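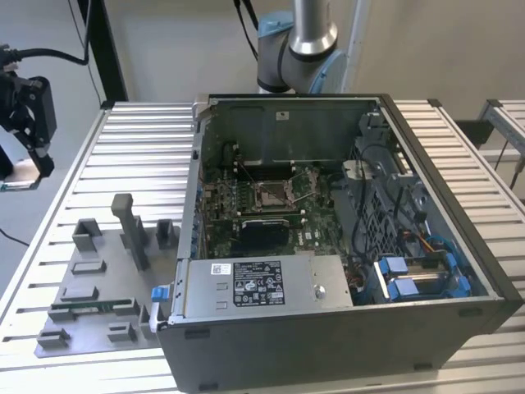

Batis Teardown Cell - demo units and open day bookings

I get asked about the Batis more than anything else we sell, so I've finally given it a proper page. The short version: it's a bench-sized robot cell for taking apart old desktop PCs, and the best way to find out if you want one is to come and watch it work for a morning.

We ran our first open day at the Ferrand workshop in March and I loved every minute of it (my feet did not). Ilse Kuhlmann did the talking and Ludger Pfeiffer ran the arms, and between them they kept people at the rail well past lunch. Over 30 visitors came through, a lot more than we had chairs for.

The demo job is a Dell tower on its side with the cover already off. You get a good look at how the table is laid out - slotted aluminum, so you can move things when your work changes, and a gray 3D-printed fixture plate next to the case with blocks, slots and a holder for a thin circuit board. I really like that plate! If your parts are different, we print you another one. Griet De Haan draws them up and usually needs a couple of sample parts from you first.

Drives on blue carriers are what most recyclers ask about, and we're happy to talk through those on the day. Bring your own awkward machines too. Concetta Farina brought a crate of small office PCs from Claltano and we spent most of the afternoon on them, screws everywhere, great fun.

What comes with the cell:
Slotted aluminum table
One fixture plate, printed to your parts
Arm controller and Grarnero software, 2 seats
Setup at your site and a day of training

Table height is 113 cm with the standard feet. Lower feet are available if your people sit down to work, just say so when you order.

Open day places are free, but we do take a 150 deposit if you want a private session with your own hardware, and it comes off the price if you buy. Write to Shayne Pearce at the Ferrand front desk to book. Doors open at 9:30 and the coffee is on by then.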